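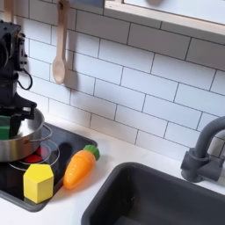
People put the lid on when the recipe tells them to and take it off when they want to look, Abenezer Birhane told us at the first project meeting, and a questionnaire that only asks whether somebody "uses a lid" will get a yes from nearly everyone. The draft questionnaire was changed after that meeting. The single yes/no item was replaced by a short group of items covering the stage of cooking, the kind of food and the reason for leaving the pot uncovered.

Lid Use in Shared Student Kitchens
Second-year project report, Household Energy module
Submitted Thursday, October 22, 2026

1. Background

Water heated in an open pot loses heat in several ways. Some passes through the sides, some is carried off by the air above the surface, and a large part leaves with the vapour. As the water approaches boiling the last of these becomes the most important. A lid reduces it by holding the vapour in the pot, where part of it condenses and runs back. The effect is well known and is covered in the first-year notes, so it is not derived again here.

Less is known about how far the advice is followed in kitchens where the cook does not pay for electricity by use. In the halls covered by this report the rent includes electricity. A resident who boils pasta without a lid pays the same as one who covers the pot, and any saving goes to the hall. We wanted to find out how often lids were used under these conditions, and whether the main obstacle was habit, lack of knowledge or the plain absence of a lid that fitted.

2. Method

The survey was carried out in three halls: Ilier, Tostby and Gebreyes. All have shared kitchens with electric hobs. Ilier and Tostby supply a basic set of pans. Residents of Gebreyes bring their own.

A paper questionnaire was left in residents' pigeonholes, with a return box beside the post room. In total 163 forms were given out and 133 came back. Ten of these were set aside, either because the resident did not cook in the shared kitchen or because the whole of the second page was blank. The analysis is based on the remaining 123.

Answers were entered twice, by different members of the group, and the two files compared in Cirnusance. Most of the differences were typing errors. A few came from ticks placed between two boxes, and these were treated as missing.

We also ran a simple bench test in the teaching laboratory to check the size of the effect on equipment like that found in the halls. The same quantity of cold tap water was brought to the boil on the same electric ring, with and without a lid, and the energy used was read from a plug-in meter. The ring was left to cool to room temperature between runs. Each condition was repeated 3 times.

3. Results

3.1 Frequency of use

Residents reported using a lid most often for rice and least often for sauces. Pasta fell between the two. For rice the lid was usually kept on throughout, in line with the instructions on most packets. For pasta the common pattern was to cover the pot while the water heated and to leave it uncovered once the pasta had gone in.

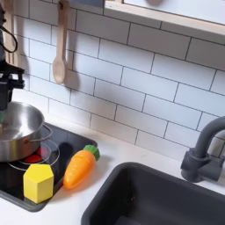 There is no point in covering a pan that is going to boil over as soon as you turn round, wrote one respondent from Tostby, and the same objection appeared in different words on many other forms. Boiling over was the reason most often given for cooking uncovered. It is a fair objection to a fully closed lid at full power. It does not apply to the heating-up stage before any starch is in the water, nor to a lid set slightly open with the control turned down. Very few respondents mentioned turning the control down at all.

3.2 Availability

The second most common reason was that no suitable lid could be found. This was given more often in Ilier and Tostby, where the pans are supplied, than in Gebreyes. We had expected the opposite. The written comments suggest an explanation – supplied lids become separated from their pans at the washing-up stage and end up in whichever cupboard has room, while residents who own a pan tend to store its lid with it. Several forms from Ilier described using a dinner plate instead. Plates were counted as lids in the analysis.

3.3 Storage 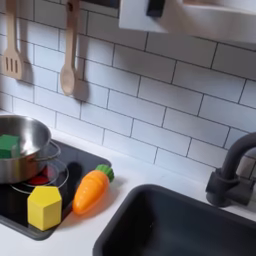
Storage was not part of the original plan, and was added as an open question after the pilot. The answers show that an item kept in view is used more than one kept in a drawer or cupboard, at least by the residents' own account. Wall storage is the usual way of achieving this for small tools. A slotted spatula and a spoon hung against the tiles, like the wooden ones in the photograph, are easy to find and take up no room on the worktop. Lids are harder to hang, as many have only a round knob and need a rack or a rail with a lip. None of the kitchens in the survey had such a rack. The open question received fewer answers than the rest of the form and the result should be read with that in mind.

3.4 Bench test

Energy use was lower with the lid on in every run. The difference between the two conditions was clearly larger than the spread within either of them. The spread was greater without a lid, and we put this down to draughts from the laboratory door, which was in use by another group for part of the session. 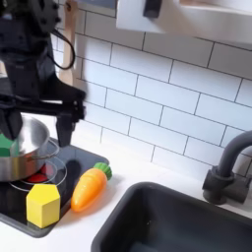

The meter readings include the energy stored in the ring itself, and this part is the same whether the pot is covered or open. The saving as a share of the total is therefore smaller than a calculation for the water alone would give. A gas hob or an induction hob would behave differently, and the figures should not be carried over to either.

4. Discussion

Lack of knowledge does not appear to be the main obstacle. Asked which method used less electricity, nearly all respondents chose the covered pot, including most of those who said they seldom covered one. Leaflets explaining the principle are unlikely to change much in these halls.

The missing lids are a more practical matter. A rack near the draining board would cost little and could be tried in one hall, with the others left as they are for comparison. Fewer pan sizes would also help, as one lid would then fit more than one pan.

5. Limitations

All frequencies are self-reported and probably lean towards what respondents thought we wanted to hear. The bench test used one quantity of water, one pot and one ring. It also stopped at boiling, so it gives no information on simmering, where much of the difference for rice and stews would arise.

6. Further work

A second round of forms is planned for December, with the storage question moved to the first page. The simmering test will be run at the same time if the meter is available. Blank copies of the questionnaire are in Appendix A and the meter readings are in Appendix B.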